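July
posted by Tin-yau Chuang

Back from Drikwood Park and my feet are wrecked. Writing this quick before I forget what order we did stuff in.

We got to the gate at 9:40, which was already too late. The lot was filling up from the far end and the tram wasn't running yet so we walked. Chun-hung Chung had the tickets on his phone, phone at 16 percent. Great start. Printed tickets next time, I mean it.

First ride was the Jendine, the big wooden coaster at the back of the park. Everyone turns left at the fountain for the new stuff so if you go right you basically have it to yourself. 30 minutes posted, way less in real life. Rough as ever. Second hill still gets me right in the ribs. Sit near the front, the back row is brutal and I say that as someone who used to only ride back row.
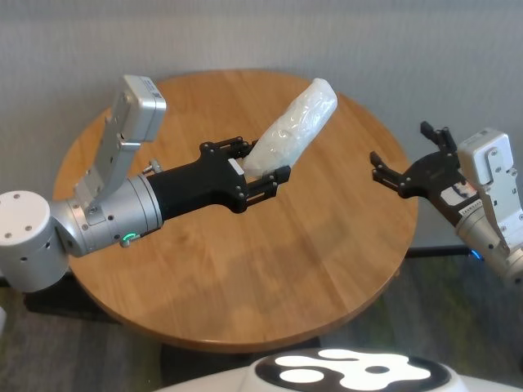 Round table, gray carpet.

Then the flume. Skipped it last year and regretted it so this time we went before lunch, while the line was short. Soaked. My left shoe made a noise till about three. They took out the pay dryers by the exit and put in a snack cart, and I have opinions on that.

Lunch was the noodle place under the Flunivton station. Prices went up again but the portion is still big enough to split. We did not split. Chun-hung got the spicy one and then wanted to go on the swings right after, so I sat on a bench and watched his face go by. He was fine. I was kind of dissapointed.

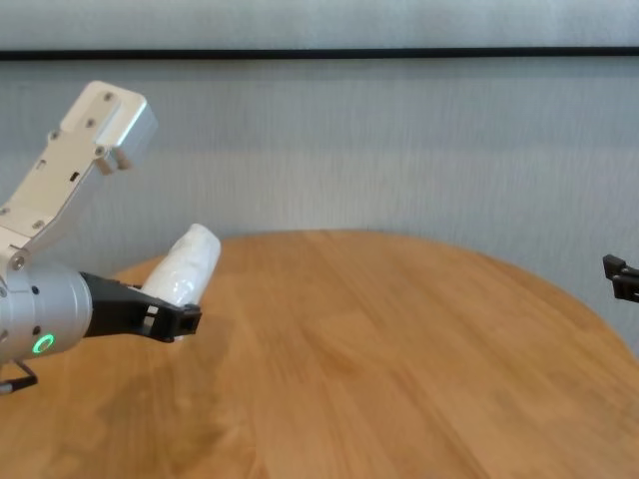
White bundle in the gripper, green light on.

Flunivton itself is the monorail and it's still the best thing for tired legs. One full loop goes past the lake and over the kiddie area. They changed the recorded voice! The old guy is gone. New one talks too fast and skips the bit about the clock tower, which was my favorite part, even though it's probly not true.

Afternoon was slow. Heat, strollers everywhere, every line up to 159 minutes according to the app (that was the Tai, the new indoor one, more on that in a sec). We hid in the magic show twice. Same tricks both times, different kid got picked.
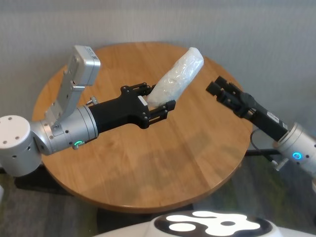
Was the Tai worth it?

Sort of. We waited till the parade started and the line dropped like a rock -- if you only take one thing from this post take that. Inside you sit in a little boat-shaped car and it goes backward through a storm. The drop in the dark is good. Really good. The ending is just a screen and a loud noise, and then you're in the gift shop. Chun-hung bought a hat. I bought nothing, unless you count a lemonade.

Would ride again at parade time. Would not stand in the sun for it.

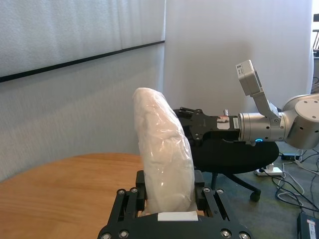
3 min read

Last thing was the carousel, at dusk, no line at all. The lights came on halfway through and the organ was out of tune. Loved it. Then the walk back to the car, and the tram still wasn't running, so thats a letter I'm writing.

My step counter says 3953 but it died sometime before lunch so ignore that.

If we go back in the fall I want the Jendine at night and one more try at the noodle place before they change the menu. Anybody know if the swings run late? The map says one thing and the sign says another.

Contact | Copyright Tin-yau Chuang | Back to top

This site uses cookies to remember your settings. By continuing to browse you accept our use of cookies. OK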